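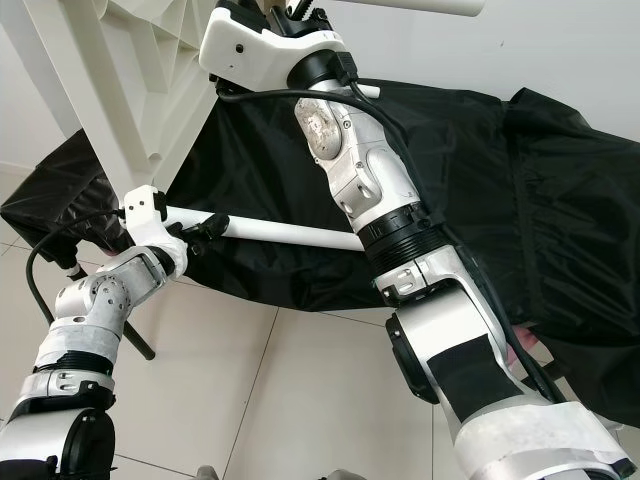
Equipo de Tadness
Taller y atención al cliente

Tadness vende y monta percheros, barras y estructuras ligeras de tubo blanco para casas, tiendas pequeñas y probadores. Empezamos en Toltau, en un local de 178 metros cuadrados, y ahí seguimos — el almacén al fondo y el mostrador junto a la puerta.

Nuestro catálogo tiene 748 referencias entre barras, uniones, tapones y fundas de tela. La barra larga blanca es la pieza que más se pide. Se corta a medida, con un largo máximo de 200 cm, y se entrega con los dos extremos rematados. Para largos mayores preparamos dos tramos con unión central.

El modelo Lo es el perchero básico, de una sola barra. Rarside lleva dos alturas y balda inferior para zapatos. Los dos se pueden pedir desmontados o ya armados; en este caso el transporte tarda algo más y solo llega a Toltau y alrededores.

El año pasado salieron del taller casi 3000 pedidos, la mayoría de particulares. También vendemos piezas sueltas de modelos antiguos. Si falta un tapón o se ha perdido una unión, basta con enviarnos el diámetro del tubo y una foto del extremo.

Abrimos por la mañana, de nueve a dos. En agosto cerramos el mostrador, pero se siguen preparando envíos.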